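Search the community Enter keywords Go

Working abroad: moving to Tiêu for a job, how much luggage?

Bohdana Karpenko
I have signed a contract with Nellura and I start in Tiêu in December. The company pays for one bag of 40 kg. Should I pay for a second one, or buy things there? Also, is the work permit really finished before I fly?

Drollance
One bag. Permit took me 95 days so ask them now.

Marta Prokopenko
I moved to Tiêu for the same kind of work, in the Cullness neighbourhood. Please do not fly before the permit letter is in your hand, even if your manager says it is fine. Take your original diploma and 50 in small notes for the first day.

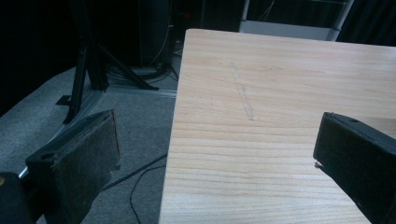
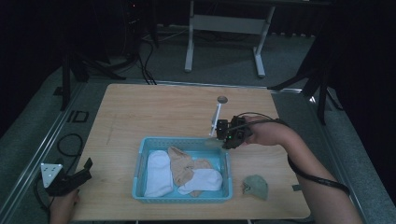
My second bag cost me 969 in fees and I regret it. The flat was furnished and the shops there had most of what I carried. What I would pack again is small clothing in my own size, like the white socks in the blue basket in the second photo, for I have large feet and could not find my size. Heavy coats you can leave with your parents.

Last updated Jun 20, 2019
3 comments 5 shares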